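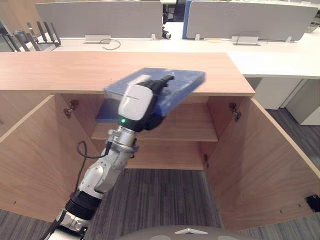
Mevach has released the Pastow storage cabinet, a two-door floor unit for home offices, classrooms and small workrooms. The cabinet is intended for flat and boxed items that are usually left on desks: binders, document trays, board games and large books. Both doors swing fully open, so that a wide item, such as the flat blue one held over the cabinet, can be placed inside without being turned on its edge. The top is a flat, pale wood surface with a visible grain, and the interior is divided by a single horizontal shelf set near mid-height. The lower compartment has no further division and takes taller contents.

The Pastow replaces the open-front unit that Mevach has supplied to schools and offices through its distributor, Barrios. Customers of the earlier unit reported two recurring problems. Items stored at the front worked their way past the edge of the shelf, and dust collected on anything that was not used weekly. Doors were added in response to both. The interior depth was kept the same as in the open-front unit, and trays and boxes bought for that model will fit the new one.

The shelf rests on metal pins and can be removed without tools. It is rated for an evenly distributed load of 20 kg. The rating does not apply to loads placed along the front edge only, and heavy items should be stored in the lower compartment. The top carries a separate rating, which is printed on the assembly sheet. When the top is used as a work surface, the cabinet should be fixed to the wall with the bracket included in the hardware pack.

Door hinges are adjustable in two directions after installation. Mevach recommends setting the height first, then the gap between the doors, with the shelf in place and the cabinet standing level. On uneven floors the front feet should be adjusted before any change is made to the hinges. 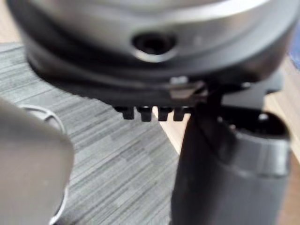 Before release, the design was run through a loading and unloading program at the Gultance test room. The program consisted of 588 placements, each one counted as a single item put into the cabinet or taken out of it. Items were flat, rigid and of mixed size. They were placed on the shelf, in the lower compartment and on the top, with the doors open throughout. Door opening and closing was covered in a separate procedure.

Results were used to settle the shelf position. In the first version the shelf stood higher, and the space above it was too low for an item to be tilted on its way in. Lowering the shelf gave enough clearance for a tilted item while keeping the lower compartment usable for upright binders. The front edge of the shelf was also eased slightly to reduce scuffing on book covers.

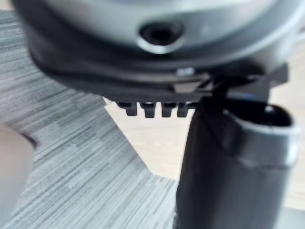
The cabinet ships flat in one carton with printed instructions. Assembly by one person is possible, though a second person is advised when the doors are hung. Replacement pins, hinges and feet can be ordered individually through Barrios under the part numbers listed on the last page of the instructions.

Orders for the Pastow open in September. Schools and offices ordering 20 or more units may request delivery in two shipments at no added charge. The open-front unit will remain available while current stock lasts -- spare shelves for it will continue to be supplied after that. Specification sheets and finish samples are available from Mevach on request.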